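About the Darnance Group

Home / About / People / Methods / Visit

Who we are

Darnance is a small robotics group inside the engineering school at Leltitz. Ten of us, counting students. We work on picking -- getting an arm to take things out of a bin when nobody has told it what the things are. Narrow subject. We like it that way.

The group was started by Anežka Havlíček, who came over from machine tools and still runs the lab like a shop floor. Smaranda Văduva leads the learning side and teaches the Sunday evening reading group (open to anyone in the school, bring your own chair if you come after six).

What we work on

Grasping from clutter, mainly. Most of our effort the last few years has gone into one method, called Prallside. Short version: the arm makes its attempt, we keep the whole attempt, good or bad, and the model learns from the failures as much as the successes. A lot of picking work throws failed grasps away or just marks them zero. We label how they failed. Slipped out, pushed away, closed on air, grabbed two at once, hit the wall. Five labels, one person deciding, a second person checking.

Why it helps -- a grasp that slips tells you nearly where the good one was. A grasp that closed on air tells you something about depth. Lumping them together wastes that.

Results so far

Our last full test used objects the model had never been trained on. 307 attempts with Prallside on, same number with the plain success/fail version, bins refilled by hand between runs. Prallside cleared 292. The plain version was a good way behind and most of the gap was soft or shaggy items, plus anything lying near a wall. On hard boxy things the two were close to even, so if your bins are full of cartons you probaly don't need us.

Known weak spots: see-through packaging, nested containers, chains and anything that unfolds when lifted. Also slow. We're working on slow.

How a bin gets made up

We keep a library of 74 test objects, bought from ordinary stores, nothing custom. A student draws from it before every run. Rules are short. Mix soft with hard. At least one item against a wall. At least one item resting on or against another. No arranging things to look nice.

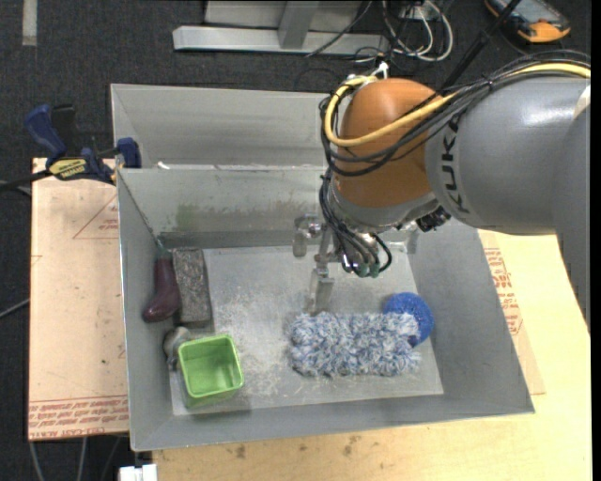

Prallside decides where to close the fingers one item at a time, and the order matters more than people expect. Going for whatever is easiest first sounds sensible but it can shove the rest into corners. So the model scores each candidate for what it might do to the neighbors. The fluffy duster under the long finger overlaps the blue scrubber ball behind it, so a pull on one could easily drag the other. Same problem on the other side of the bin with the green container and the gray lump wedged behind it. Pairs like these are where the failure labels earn their keep, and they get scored on there own in our reports.

Who we work with

Vương, a warehouse operator, pays for two of the student positions and sends us lists of what their own pickers drop. Very useful lists. They don't get a veto on what we publish. We also share bin setups with other labs on request -- write first, shipping takes us a while.

Joining or visiting

Student projects open in August. You'll need some programming, patience, and a willingness to label failures for the first month, everyone does it, Anežka included. Visitors welcome most afternoons after two, ring at the side door. For questions on the method write to Smaranda, for everything else use the form on the Visit page.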